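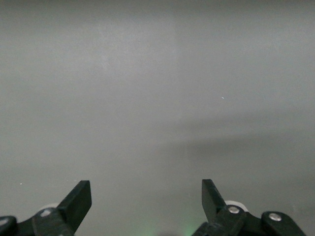
Why did the second batch of sourdough rise so slowly?

The starter was too cold when it went into the flour, and the dough never caught up with the first batch.

Notes from the test bakery, April, started 16:00.

Flour is the Berrada whole wheat, water from the tap at Stidau. I took 743 g of flour for each batch and kept the salt the same. The only difference should be the starter – one jar stayed on the shelf over night, the other came directly from the refrigerator.

Batch 1 doubled before I finished cleaning the mixer. Batch 2 was still flat and heavy at that time, so I gave it 2 hours more. The smell was good but less sour than I expected.

Baked both in the Stemik oven, 46 minutes, lid on for the first part. Crust of batch 1 is thin and a little pale on one side. Batch 2 has small holes at the bottom and one big tunnel under the crust. I think I shaped it too early.

For next time: warm the jar before mixing, and write the dough temperature each hour. The Draddale rye is almost finished, please order before we try the mixed loaf. Scale needs a new battery also.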